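Lamen announces second album Vuneck and 12-date tour

2025-04-25

Soul and hip-hop outfit Lamen will release their second album, Vuneck, this May on Clandomora Records, and we couldn't be more excited to share it!

The record runs 56 minutes and was mixed at Wubshet Studios, with horns on nearly every track - big, brassy and full of colour.

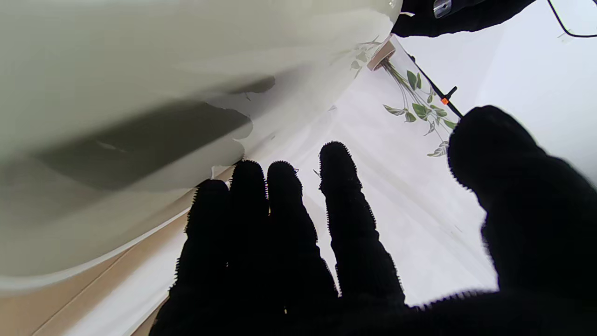
A dark, fuzzy-textured hand, fingers raised.

A 12-date tour follows the release, with all-ages matinees at the smaller theatres. Fans can also pre-order the album on red vinyl, limited to 706 copies. Up to 100 tickets per show will be set aside for mailing list members.

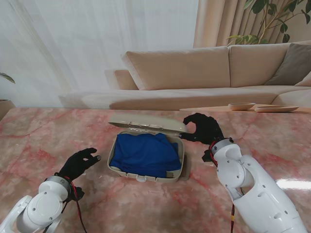
Open beige case with blue cloth, on pink and white marble.

Media enquiries and interview requests: Clandomora Records press office.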